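Dry goods, second pass

The first version of my pantry storage lasted from last spring until February. It was a single deep shelf above the counter, 473 mm front to back, and everything that went in came out again only if it stood in the front row. I ended up buying the same short pasta over and over while the older bags aged at the back. These are notes on the replacement layout, mostly so I have the measurements in one place.

Constraints

The alcove in the Astdale flat is 884 mm wide at floor level and a few millimeters less at shoulder height, so any unit has to be sized for the narrower figure. I ruled out the Staler modular rack. It is rated well enough, but the uprights come in fixed steps and the nearest one wasted a hand's width on each side. Open-fronted wooden cubbies do the job. They can stand upright or lie on their sides, and the screw holes from earlier configurations do no harm.

Load was never the issue. Dried pasta is light for its volume. The problem is shape: long packages, short fat bags, and soft bags that will not stay upright once they are half used.

Sorting before shelving

I take everything out and put it on the floor before anything goes back. Sorting inside a cabinet does not work for me, and the kitchen table is too small for a full restock. The groups are by package geometry, then by contents:

1. Long and rigid. Spaghetti and linguine in sleeves. Store flat, all ends facing the same way.
2. Short pasta in stand-up bags. Store upright, label out.
3. Soft bags with no structure. These need a bin or a neighbor to lean on.
4. Small packets. Own container, always.

Spaghetti is the easy group. Laid side by side, the sleeves show at once how much there is, and the odd brand is easy to pick out. The mixed group takes longer, as the bags slump and overlap.

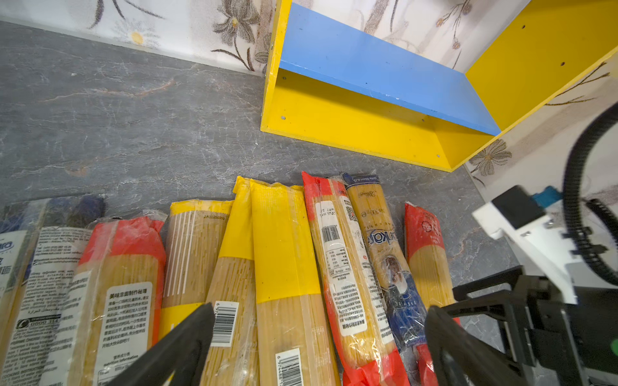
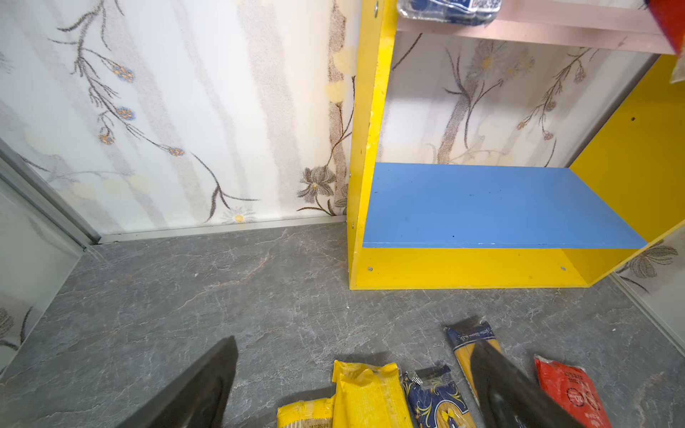 Shelf assignment

Long sleeves go on the lowest level, flat, no more than two layers deep. A third layer slides. I allow 100 mm of clear height there, enough to get a hand in over the top layer.

Short pasta goes one level up. I tried arranging it by cooking time and gave up after a week. Date order is sufficient: new stock to the rear, old stock forward.

Soft bags share a bin with a 111 mm front lip. Anything lower and they fold over the edge. Anything higher and the labels are hidden. The bin came from Kurkenthorpe and is ugly, but it has square corners, and tapered bins lose a surprising amount of space at the bottom.

Small packets go in a lidless box at the end of the same level.

Labels

I write the month and year on each package with a marker, on the end that faces out. Printed dates are in a different spot on every brand, and imported packages add a second label that sometimes covers the first. Where the end cap is dark, a strip of masking tape takes the ink.

Still open

Flour has no place yet. The Živković canister I had in mind is too tall for the upper level by the thickness of its lid. The next thing to try is moving that shelf up one hole, which means emptying it again, so it will wait until the next restock.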